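Projet Trareck : montage d'un poste à deux bras dans un atelier partagé
Rapport de projet, deuxième semestre
Sarahí Mendoza, Leopoldo Zavala
Version du 17 octobre 2021

1. Point de départ

Le sujet demandait de monter un poste de manipulation sur table avec le matériel de l'atelier partagé d'Amcombe, puis de le régler assez bien pour qu'un opérateur puisse y déplacer de petits objets courants. Les bras existaient déjà. Ils avaient servi à un groupe précédent, qui les avait démontés sans laisser de plan. Nous avons donc repris la structure, le câblage et l'étalonnage, en gardant les pinces telles quelles.

Le travail a occupé huit séances en atelier, plus les soirées passées sur le logiciel. La répartition a été simple : Leopoldo pour la mécanique et le câblage, Sarahí pour le logiciel et les mesures. Henk Vermeulen nous a suivis pour l'école.

2. Structure

Le plateau est en bois clair. Nous avions d'abord pensé à une plaque de métal percée, mais elle aurait été trop lourde à déplacer à deux et le bois permet de visser n'importe où. Le plateau vient de chez Clinolwood, le cadre est en profilés d'aluminium noir commandés chez Chowdhury.

Les bras sont fixés au cadre, un à gauche et un à droite, et non au plateau. C'est le choix qui nous a coûté le plus de temps. Quand un bras freine vite, l'effort passe dans le profilé, et avec les premières équerres on voyait la base bouger. Nous avons changé les équerres, resserré l'ensemble en croix et repris l'équerrage avant chaque séance de mesure. Le plateau peut maintenant être retiré sans toucher aux bras.

L'espace de travail commun aux deux pinces est plus petit que prévu. Sur le plan, les zones se recouvraient largement. En pratique, les poignets se gênent avant que les doigts se rejoignent, et nous avons limité les trajectoires dans le logiciel. La limite est une simple boîte par bras, sans calcul de collision.

3. Câblage

Les câbles d'alimentation descendent le long du cadre, de chaque côté. Pour la partie mobile, nous avons laissé du mou en boucle. La première version, avec des colliers serrés tous les quelques centimètres, a tenu une séance : le câble tirait sur le connecteur du poignet dès que le bras se tendait. La boucle libre n'est pas très propre et peut accrocher un objet posé haut sur la table, mais aucun connecteur n'a lâché depuis.

Le coffret d'arrêt d'urgence est relié à l'alimentation des deux bras à la fois. Couper un seul bras paraissait utile au début. Après un essai où l'un s'est arrêté pendant que l'autre continuait à tirer sur le même objet, nous sommes revenus à une coupure commune.

4. Objets transparents et reflets

Avec des objets opaques, la caméra de poignet donne une position correcte dès le premier réglage. Les difficultés sont venues du plastique translucide. Le contour est lisible d'en haut, beaucoup moins de côté, et le vernis du plateau renvoie une deuxième forme sous la première. Notre détection de bord prenait parfois le reflet pour la paroi et demandait à la pince de descendre trop bas.

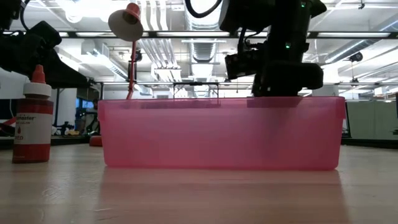
Drahomíra Jelínek a objecté, en relisant cette partie, que le reflet n'était peut-être pas le premier coupable : un éclairage de plafond en longues bandes crée aussi des arêtes nettes dans le plastique, et il aurait fallu commencer par éteindre une rangée. L'essai a été fait la semaine suivante. Rangée éteinte, les fausses détections diminuent mais restent présentes, surtout près du bord supérieur, là où la matière paraît plus foncée. Les deux causes s'additionnent donc et nous n'avons pas su les séparer complètement.

La correction retenue est modeste. Le logiciel refuse toute descente sous une hauteur fixée par rapport au plateau, et la hauteur du rebord est saisie à la main pour les récipients translucides. Un plateau mat réglerait une partie du problème. Nous avons essayé une feuille de papier scotchée, qui se froissait sous les doigts de la pince.

5. Commande

Les consignes sont envoyées aux bras à une fréquence d'environ 200 hertz. En dessous, le mouvement devient saccadé près des objets légers. La boucle tourne sur un ordinateur ordinaire de l'atelier, et les retards apparaissent surtout quand l'enregistrement vidéo est lancé en même temps. Nous avons déplacé l'enregistrement sur une autre machine.

La pince se ferme en effort limité. Le réglage a été fait objet par objet, avec un flacon souple comme cas le plus difficile : trop peu d'effort et il glisse, un peu trop et il se déforme, ce qui fausse la dépose.

6. Essais avec de petits objets

Pour les essais, nous avons réuni des objets de formes variées, surtout des petits flacons à bouchons de couleur, avec une bobine de fil et une petite balle blanche. La lampe rouge reste sur la table pendant toutes les séances. Elle sert de repère fixe quand il faut vérifier que rien n'a glissé entre deux enregistrements.
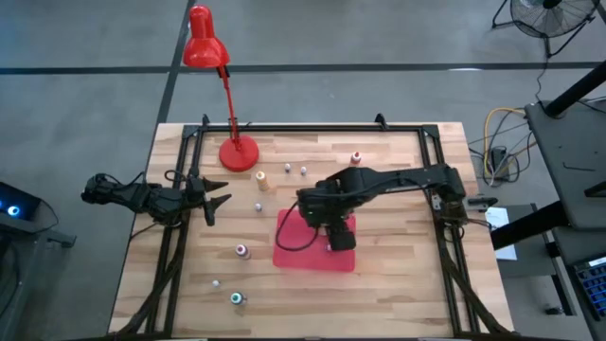
Les objets debout sont saisis plus facilement que les objets couchés, sauf la bobine, que les doigts ont tendance à faire tourner. La balle a été retirée des séries chronométrées, car elle roulait hors de la zone du bras droit et il fallait tout arrêter pour la replacer. Les bouchons posés seuls demandent une approche bien verticale. Jovita Bañuelos, qui a piloté une partie des séries, préférait les prendre avec le bras droit, dont le poignet a un peu moins de jeu.

Le passage d'un objet d'une pince à l'autre fonctionne avec les flacons les plus hauts. Avec les petits, les doigts se touchent avant que la prise soit assurée — c'est la conséquence directe du recouvrement réduit décrit dans la partie 2.

7. Ce qui reste à faire

Le jeu du poignet gauche n'est pas corrigé. Il faudrait ouvrir l'articulation et nous n'avons pas la pièce de rechange. L'étalonnage des caméras doit être refait à chaque démontage du plateau, avec une procédure encore manuelle et assez longue. Les fichiers de réglage et le plan du cadre sont déposés dans l'armoire de l'atelier et sur le serveur du projet. Le poste reste monté jusqu'en décembre, date à laquelle la table doit être rendue.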